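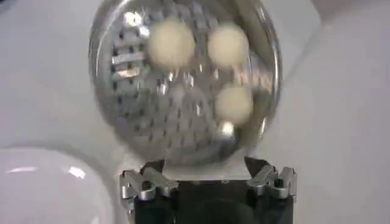

Posted by Imomness in Kitchen & Small Appliances, Friday, 48 views

Steaming in a small electric hot pot, is the metal insert safe to use?

Hello all. I have an electric hot pot with a cream base, a steel pot and a glass lid. I want to use it for steaming small round dough balls from my grandmother's recipe, because my big steamer takes too much space on the table. For this I have a metal piece with many small holes. The three balls in my picture are only for checking the size, and they look nice against the metal, but I have doubts.

First, the holes are small and I am afraid the dough will stick and close them. Second, I do not know how much water must be under the metal. If I put too little, the pot can go dry, and if I put too much, the bottom of the balls will be wet. Third, when I lift the lid, all the water from it falls down on the food. My instruction book is lost and the Telldale store page says only "suitable for steaming."

Thank you for any advice, and sorry for my English.
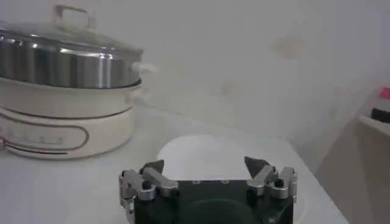 2 replies

Jadoon
I steam in a pot of this kind almost every week. For water I use 300 ml, measured cold, and it is enough for 10 minutes of steaming with some left over. Please check that the water does not touch the metal before you switch on. When it boils it will jump higher than you think, so leave a space of one finger.

For sticking, cut a round of baking paper a little smaller than the metal and make holes in it with a fork. Cabbage leaf is also good and gives a light taste. Leave space between the balls, as dough grows with steam.

For the lid, lift it flat and move it quickly to the side, then turn it over the sink. You can also tie a thin cotton towel around the inside of the lid, but the ends must be folded on top, far from the heating base. After steaming, wash the metal immediately with a soft brush. Dry dough in small holes is very hard to remove.

Tistby
I just put oil on it. Works most of the time. Mine came out a bit flat but the taste was good.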